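Grorkix Teleop Kit, second revision: bench review
2025-06-15

The Grorkix kit from Proltwood is a leader-follower set for recording demonstrations. Two hand-held leader arms, two followers with parallel grippers, a wrist camera on each, and a recorder that writes joint positions and video to one file. I used it for paper folding, a task that punishes sloppy gripper control.

Setup took one evening. The calibration routine is unchanged from the first revision and still asks for each joint in turn, with no way to skip one that is already good. The Eltton power supply runs cool and has a usable cable length.
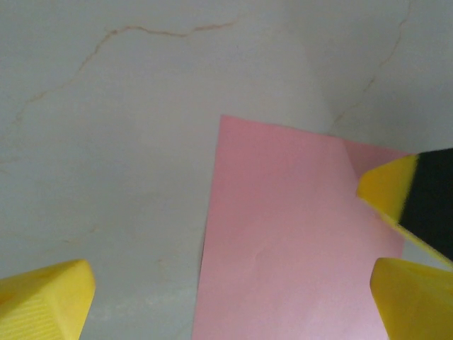
Latency is the main improvement. The old firmware sat at 245 ms from leader to follower; this one measures 204 ms on the same bench. The gain is easiest to notice in small corrections close to the table. Folding a corner of a pink sheet, I could bring a yellow fingertip in over the paper without the overshoot I used to plan for. The ridges on the finger pads are fine and run diagonally. They hold plain paper well and mark tissue.

The wrist view is adequate. The fingers stay in view at the bottom corners, a help when replaying a session, but the near focus is soft and cannot be adjusted. Pale paper on a pale table is hard to judge from the video alone - use a colored sheet.

Recording was reliable. Of 24 demonstrations, 3 had to be discarded, all for dropped video on the left arm. Reseating the connector fixed it. The Doležal export plugin works but renames the gripper channels, so check the mapping before training.

Hand guiding is also supported. Gravity compensation is too stiff below the elbow for folding work, and I went back to the leaders after one session. A fix is listed for September.

Recommended for tabletop tasks. Owners of the first revision can take the firmware update and keep their arms.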